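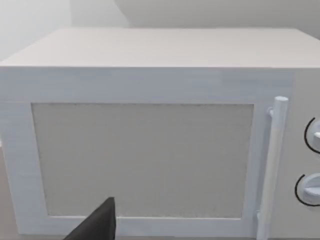 A Kitchen to Practice In: Sem Bosman on the Oltex Household Pack

When I first asked Sem Bosman for an interview, he wanted to know if I had opened the microwave yet. I had not. I had the trial version of the Oltex Household Pack on my computer since the morning, and I was still reading the manual. "Then call me after," he said. "We will have more to talk about."

Bosman is the product lead for Oltex, a set of simulated kitchens which is sold by the small company Bravberg. Customers download the rooms, put in the model of their own robot, and let it practice with doors, drawers and knobs before it meets a real one. He has worked on the product for 5 years, the first two of them alone.

I called him again in the afternoon. By then my robot had tried the microwave 56 times, and I told him that the results were not good.

"How did it fail?" he asked at once. I said that most of the time the finger came in too low and pushed against the door. He sounded pleased. "This is the usual beginning. The handle is a round vertical bar, and there is not so much space behind it. People look at it and think it is a simple thing. For a hand it is simple."

The microwave is one of the things that customers write to him about the most. It is white, with a handle that stands up along the side of the window and two round knobs to the right of it, and it is placed on the counter of the kitchen called Lindsay. There is a second kitchen, Fadwood, which is darker and has more drawers. Bosman advises to start in Lindsay, although he says that many buyers go directly to Fadwood "for the reason that it looks nicer on the website."

I wanted to know why a company would pay for a white microwave in front of a gray wall, when there are free models of microwaves everywhere.

"You can get the shape for free, yes," he said. "But ask the free one how heavy the door is. Ask where the hinge is, and how much force you need in the first centimeter, when the door is still holding. In most of the free models the door is only a picture of a door. We bought old ovens, we measured them with a force gauge, and we put these numbers in. It was a very boring winter."

The pack now has 3418 variations of its objects, if one counts every change of size, stiffness and color. I asked if this number is maybe more for the advertisement. He was quiet for a moment and then he laughed. "A part of it, yes. If you change a knob from white to cream, it counts as a variation. I did not choose this way of counting. But the stiffness is important. A robot which has learned only one door has learned nothing about doors."

I also asked about the look of the rooms. In the camera view near the gripper the surfaces are soft and a little blurred, and the window of the microwave is a flat gray mesh where you can't see the inside. Some competitors show much sharper pictures. Bosman did not try to defend every detail.

"The window I would like to improve," he said. "A real one lets you see a bit of the plate and the lamp, and some customers want their robot to check if there is food inside. At present they must open the door to know. For the rest, I prefer that the program runs fast. With a normal graphics card you can run up to 200 kitchens at the same time. If I make the light beautiful, you will have maybe ten, and you will complain to me about the speed."

The knobs have dial marks but no numbers. This was a wish of the first customers, he explained, who sold in several countries and did not want their system to depend on one style of printing. Other customers have since asked for the opposite. A version with readable labels is planned for June, as a free update for everyone who has a license.

My own complaints were more practical. The installation took me most of an hour, and the manual speaks about a menu that is not there anymore. Also the reset button puts the robot back in its start position but leaves the door how it was, so that I had a half-open door for several attempts before I noticed. Bosman wrote this down. He said the button does this on purpose, because there are tasks which begin with an open door, but he agreed that the text on it should be clearer.

Before we finished, he gave me some advice for the handle. "Come from the side, with the wrist turned, and go slower than you think. And don't pull straight back! The door wants to go in a circle, and your robot must go in the circle with it."

I changed the approach angle as he told me and started the attempts again. The trial license is valid for one month, and I plan to try the drawers in Fadwood next.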